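Black clothes fading to brown – cold soak or not?

fcaldeira50
Moved to Istell in June and my black work shirts are going brownish at the seams. Same detergent as before, same cycle. The water here is hard. Has anyone had luck with soaking them before the wash?

majumder_k
Hard water will do that. I soak darks in a plain bucket, cold water, 2 spoons of washing soda, for an hour. Then a normal cold wash, inside out.
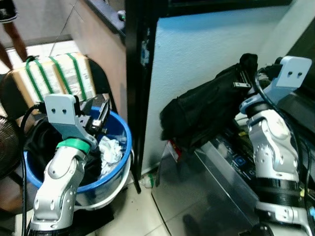
The bucket, with the box on the folding chair behind it.

Any bucket works. Mine is the cheap blue kind.

plitbridge_dad
Washing soda on black cotton is a bad idea in my opinion. It's alkaline and it took the color out of two pairs of my pants. White vinegar in the rinse, half a cup, no soak.

majumder_k
Two spoons in a full bucket is weak. How much did you use?

plitbridge_dad
A cup, maybe more. But vinegar is cheaper anyway.

Farzana Miah
Vinegar is hard on the rubber door seal if you do it every week. I stopped after mine went sticky. What helped me was washing less often and turning the spin down to 1000.

fcaldeira50
Mine only has 1000 or 600. Is 600 enough to get the water out?

Farzana Miah
For shirts, yes. They take longer on the line. Keep them out of the sun too – that fades black faster than any detergent.

majumder_k
Agree on the sun. Also don't pack the bucket tight. A load about like this is my limit, and for heavy stuff I'd go smaller.

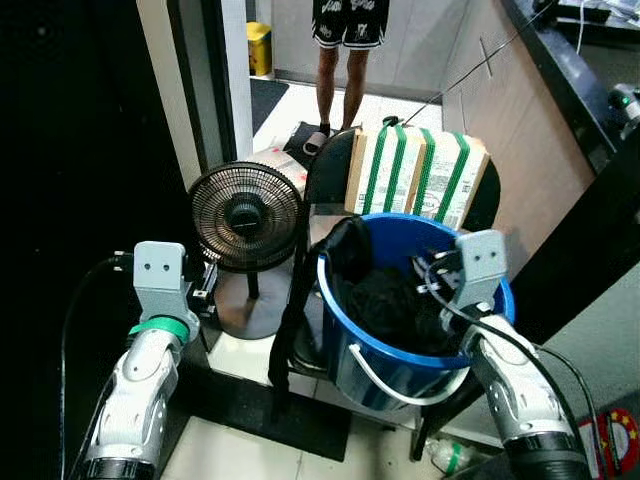
Black clothes in the bucket, one long strap over the side.

plitbridge_dad
That's too full for a soak if you ask me. The middle won't get any water.

majumder_k
It gets there if you push it down a couple of times.

fcaldeira50
Tried one old shirt with the soda, cold, one hour. Seams look the same so far. Will try 600 spin and drying indoors next and post again after a few washes.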